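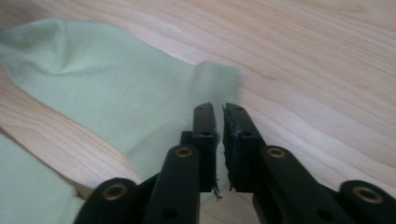 Fig. 5. Mint-green knit on the tabletop, ribbed cuff toward the middle.

Section 4: Setting Up Your Folding Spot and Doing the Small Knits

Okay, you've got the Dratilcombe drawer insert put together (if you don't, go back to Section 2, I'll wait), and now we get to fill it. I start with the small knitted stuff, the things with a ribbed cuff, and I do every bit of it on a table. I used to fold on the bed and the piles slid into each other every time I leaned on the mattress!

What you need
The insert, with its dividers still out
A bare tabletop, wiped and dry
Your clean laundry, small knits only for now
A lamp if you're doing this in the evening

Getting the table ready

1. Clear off a patch of table big enough for both forearms. Mine is pale wood with a lot of wavy grain in it, and light colors show up nicely against it. If your table is white and so are your socks, put a dark towel down first.

2. Run your palm over the surface. Any rough spot will grab a loop of yarn, and then you have a snag.

3. Set the insert on the side of your writing hand, with the Ritholm label facing you.

CAUTION: Don't fold anything that still feels cool at the cuff. Ribbing dries last, and a damp cuff in a closed drawer will smell musty by the end of the week. Give it another hour on the rack.

Folding

4. Lay one piece down flat. It'll be a little rumpled and that's fine, we're not ironing here.

5. Smooth it from the closed end toward the cuff with the side of your hand. Go gently over the ridges, and don't pull on the ribs to get them straight. They spring back by themselves if you leave them alone (my brother-in-law Gun-woo Oh yanks his, and his socks are all around his ankles by lunch).

6. If it's a pair, put the second one right on top, cuff on cuff.

7. Bring the closed end up so it stops just short of the ribbing, then fold once more. You want a little packet that stands on its edge.

8. Stand it in the insert, fold side up. Keep going until the row is full, then drop in a Shim divider.

NOTE: The Shim goes in with its notch down. If it rocks, it's upside down. I've done it wrong more often than I'd like to admit.

NOTE: Please don't ball your socks by turning one cuff over the other. I know, it's fast! But it keeps the ribbing stretched the whole time it sits in the drawer.

Thick knits
Anything heavy, like boot socks or slipper socks, gets one fold only. The wide Famton tray takes these better than the regular insert, and it holds up to 80 ounces before the bottom starts to bow.

Once the first row is in, slide the drawer shut slowly and check that nothing catches on the top edge. If it does, take out the tallest packet and refold it from step 5.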